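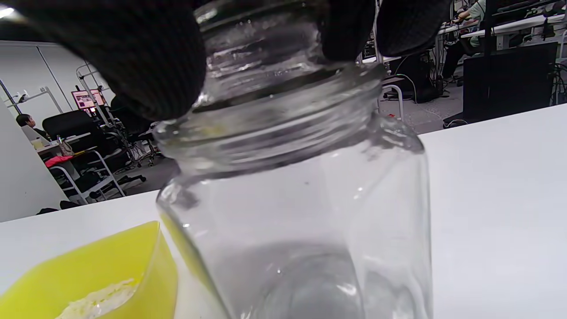 3 avril 2021 – Carnet d'atelier, poste poudres. Reprise du reconditionnement, que j'avais promis de finir en mars, à une époque où je croyais encore aux plannings. Le principe n'a pas bougé : la poudre quitte son contenant d'origine, passe au tamis et finit dans du verre, avec une étiquette lisible par quelqu'un d'autre que moi. Le pot transparent à col fileté est vide, le plastique jaune à côté contient encore son fond de poudre crème, et toute la question de la journée tient dans les quelques centimètres qui les séparent. Gant noir en maille, prise par le col.

Lot Milska, numéro 166. Étiquette d'origine à moitié effacée, numéro retrouvé dans le vieux cahier, entre une liste de courses et un croquis de charnière. Merci à mon moi passé pour son sens de l'archivage.

Tare du pot : refaite deux fois, les deux valeurs ne s'entendaient pas. La balance Gunn n'aime pas qu'on s'appuie sur la table, et moi j'aime m'appuyer sur la table. J'ai cédé. Troisième valeur identique à la première, je garde celle-là.

Transvasement à la cuillère, lentement. L'entonnoir Treletti est très beau, il a coûté ce qu'il a coûté, et il se bouche dès que la poudre prend un peu l'humidité. Il retourne dans son tiroir, où il fait bonne figure. Le papier plié en gouttière marche mieux et ne se nettoie pas – on le jette.

Remarques en vrac :
– Le filetage retient la poudre. Passer le pinceau sec avant de visser, sinon le couvercle crisse et on l'entend jusqu'au fond de la salle.
– Ne pas remplir au-delà de l'épaulement. J'ai essayé, j'ai balayé.
– Une petite rayure sur un pot n'est pas une fêlure. Passer l'ongle avant de crier au rebut.
– Commander des couvercles. Tultville les vend par 1 000, ce qui devrait nous mener à la retraite. Ils proposent aussi 2 000, avec remise.

Perte au tamis : négligeable pour la balance, visible sur ma manche.

Les contenants jaunes vides, on les garde encore un peu. Ils s'empilent mal, mais ils se repèrent de loin, et le jour où je les jetterai quelqu'un en réclamera un dans l'heure.

Reste à faire : étiquettes au feutre gras (le fin bave), mise à jour de la fiche du lot, essai du grand tamis sur la fraction grumeleuse. Et rendre la cuillère à la cuisine, ou bien assumer et en racheter une.

Classé dans : Carnet d'atelier, Poudres et bocaux, Rangement

Ce site utilise des cookies pour mesurer son audience. En poursuivant votre navigation, vous en acceptez l'utilisation. Accepter | En savoir plus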